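## 4. Folding and stacking (Lovlow drawer set)

The Lovlow leaflet says any bed will do as a folding surface. I'd believe that of a firm mattress and doubt it of a soft one.
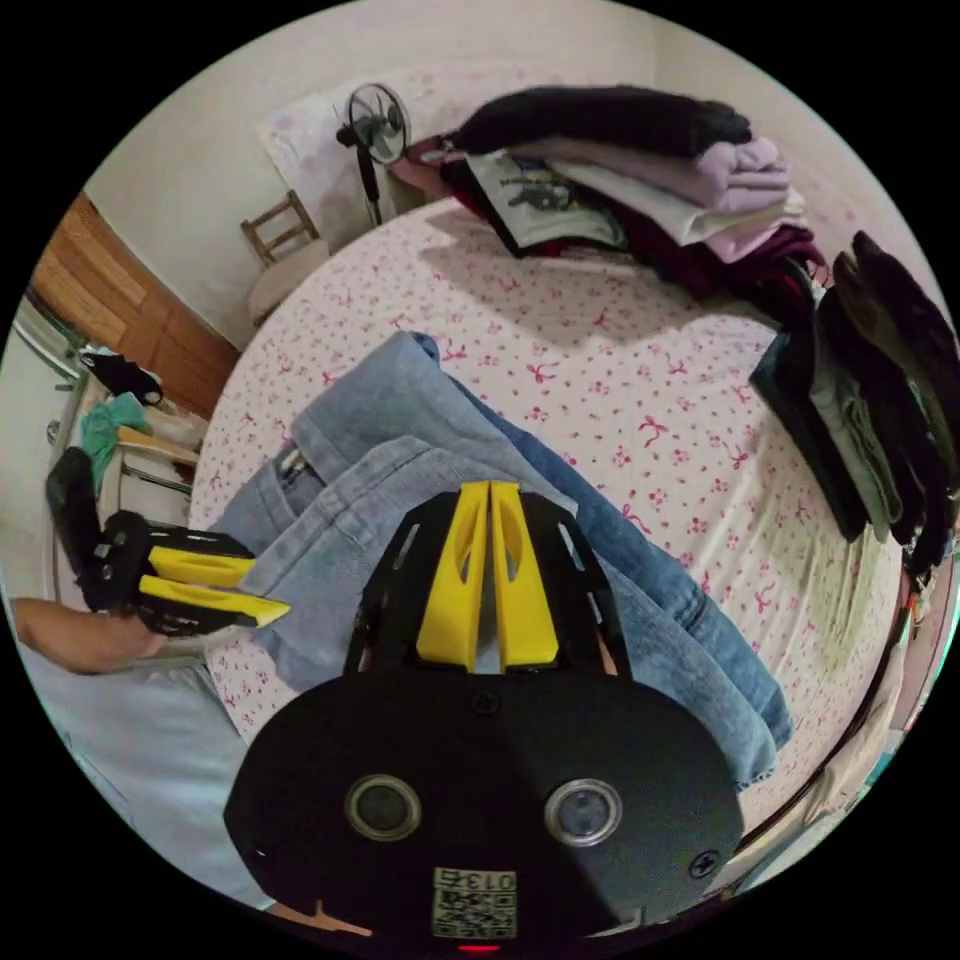

1. Empty the pockets. Jeans especially.
2. Lay the jeans flat, one leg over the other, and smooth the seams by hand.
3. Fold in half from the hem, then in half again. The leaflet wants thirds, which came out too thick for drawer 2 when I tried it.
4. Stack heavy items at the base and T-shirts above them. Fuzzy knits go on top.
5. Load the drawer from the back.

**Note:** The "251 garments per set" claim is Lovlow's. I'd like to see whose garments.

**Caution:** Don't force a full drawer shut. The runners bend, and the replacement (part 697) is sold only in pairs.

Upright filing is covered in section 5, for those who still want to try it.

*Revised 17th April, S. Vigfúsdóttir*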